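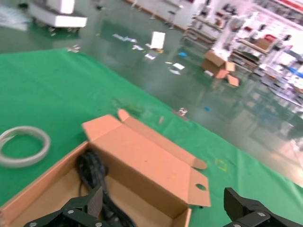
How to Pack a Cable in a Tuck-Flap Box

A tuck-flap box is cut from one piece of cardboard and needs no glue. It ships flat, folds up in a minute, and can be opened and closed many times. These steps work for most small mailers, including the Burninby ones we stock.

1. Clear a flat surface and lay a cloth over it. Clip the cloth at the edge if it slides.

2. Lay the sheet flat with the printed side down. If it is plain on both sides, put the inside of the creases facing you.

3. Bend every crease once before you build anything. Go slowly on the long ones – a crease forced too fast will crack on the outside.

4. Raise the side walls, fold the front over, and press the tabs into their slots.

5. Coil the cable in loops that lie flat. Stop when the coil is a little smaller than the base. Tie it once.

6. Set the coil in, plug ends on top. Close the lid and push the tuck flaps down inside the walls.

Taking a box back to flat

Pull the tuck flaps first, then free the tabs from the inside. Let the walls drop outward and press along the creases with your palm. Store flat sheets under a board, no more than 26 to a stack. 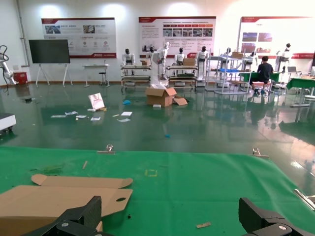 Can a flattened box be used again?

Most can be folded up again several times. Throw it in the recycling when a crease tears or a tab no longer holds in its slot.

Keep small offcuts until you are done. A scrap folded in half makes a good shim for a loose tab.

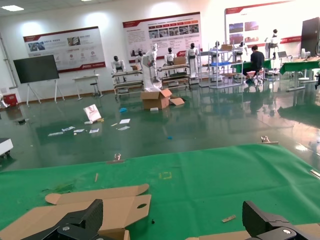
Jolene Ashby wrote that she folds the lid creases backward first and then forward, and her tabs have stopped popping out since. She also leaves 2 inches of cable free at each end so the plugs don't press on the lid.

Contact Burninby | © Burninby | Back to top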